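A rule should fit on the table

I have worked with robot arms for many years, in three countries, and in each laboratory I was given a safety binder. In the last one, at Vullstead, it had 63 pages. I read all of them, and I signed. Then on Friday I watched a new colleague start the arm while her sleeve was over the table. She also had signed.

My opinion is that we write too many rules and we write them in the wrong place. The rules which protect people and good data are small and boring, and they must be visible from the spot where a person stands when she puts a cup back.

Eldana Bogale wrote such a list for our group in April. It has five lines. Hands out before the arm is enabled. Say aloud "arm on". Every object in the list of the day, and no object outside it. Nothing heavy goes on the table during a session without a written note. If the camera view is changed, start a new record.

I like the third line most, although people argue about it. Oluwaseun Usman thinks that a strict object list makes the robot stupid, because a real kitchen does not have a list. He is right about the kitchen. But a list does not forbid disorder. It only asks that we know later what the disorder was made of.

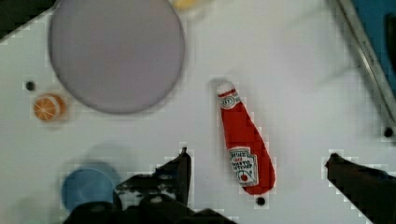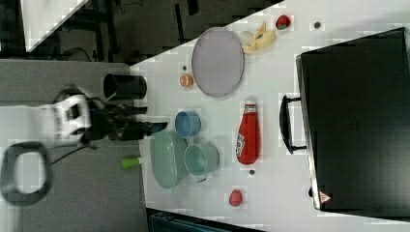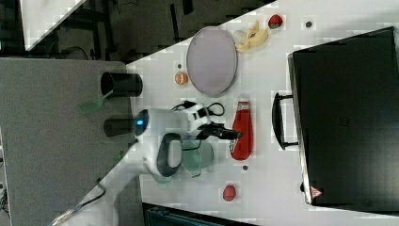

Toy food and dishes on the white table, with the ketchup bottle in all three views.

A person who looks from one camera only will miss much. The view at the wrist is very good for the bottle and says almost nothing about the rest of the table. For this reason I would add a sixth line to Eldana's list: before the arm moves, look at every view. It takes less than 30 seconds.

The common answer is that standards bodies exist and we should follow them. Of course we should. I do not propose to replace a standard with a piece of paper and tape. But a standard is written for the people who design the cell, and the daily work is done by others – students, technicians, visitors who stay one month. Silvana Honorato, who trained me at Trindade, asked every newcomer to repeat the rules without the paper. If someone forgot one, she did not blame the person. She made the sentence shorter.

I have asked that our binder stay on the shelf, for the inspector and for the difficult cases. The five lines should be beside the emergency stop, in large letters, and the group should read them again each month and remove what is not used.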